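Kekeck Word List – README

Kekeck is a list of household and workshop words as they are spoken in the town of Birnurdale and the farms near it. It was collected by Cayetano Soler, who also wrote this file. Please write to me if a word is wrong or if your family says it differently.

Version 2, January 2023

What is in the folder

words.csv – the main list, one word per line
speakers.csv – age group and part of town for each speaker, without names
notes.txt – longer remarks on words that did not fit in the table
images – pictures for the topic pages

The main list has some 1,000 entries. The first version had 500 and covered only the kitchen and the garden. The new entries come mostly from sewing, repair work and school.

Columns in words.csv

word: the spelling I chose. There is no official spelling, so I followed the one used in the old Lorente songbook where it was possible.
meaning: a short meaning in everyday English.
topic: one of kitchen, garden, cloth, tools, table, weather, school.
speaker: a code that points to speakers.csv.
sure: yes or no. I put "no" when I heard the word from one person only.

Empty cells mean that I did not ask. They do not mean that the word does not exist.

Topic pages

Each topic has a small page with a few pictures.

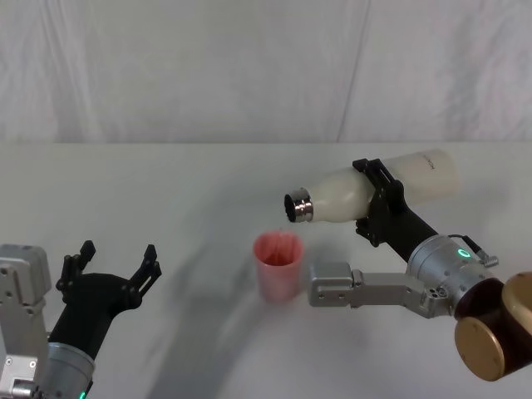
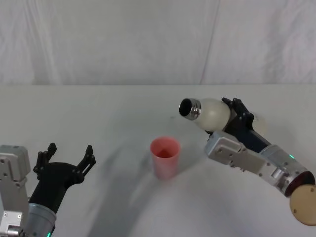

Topic page "table". Second picture: white tabletop with a wrinkled white cloth hanging behind it.

The topic "table" has the most variants. On the north side of town people have one word for the top of a table and another for the whole piece of furniture. On the Ustel side, one word serves for both, and the speakers there were surprised that I asked. The words for a fold and for a crease in cloth are also kept apart by older speakers, but younger ones mix them.

How the words were collected

I visited 62 speakers at home or at work. I did not read out a list of words. I asked people to tell me how they do a certain job, for example how they mend a sleeve, and wrote down the words that came. Afterwards I read my notes back to them and they corrected me – sometimes quite strongly. I used no sound recorder, so the folder has no audio.

Known problems

Weather is thin. I started it in December and had few visits left.
The letters for the two "r" sounds are not used in the same way everywhere. Entries from the first version still have the old spelling.
Some plant names may refer to different plants in different families. Check notes.txt before you use them.
Women over seventy gave more words than any other group, so the list leans toward their speech.

Use

You may copy and print the list for teaching or study. Please keep the speaker codes with the words, and do not try to find out who the speakers are. If you correct an entry, add a line to notes.txt with the old form and the new one.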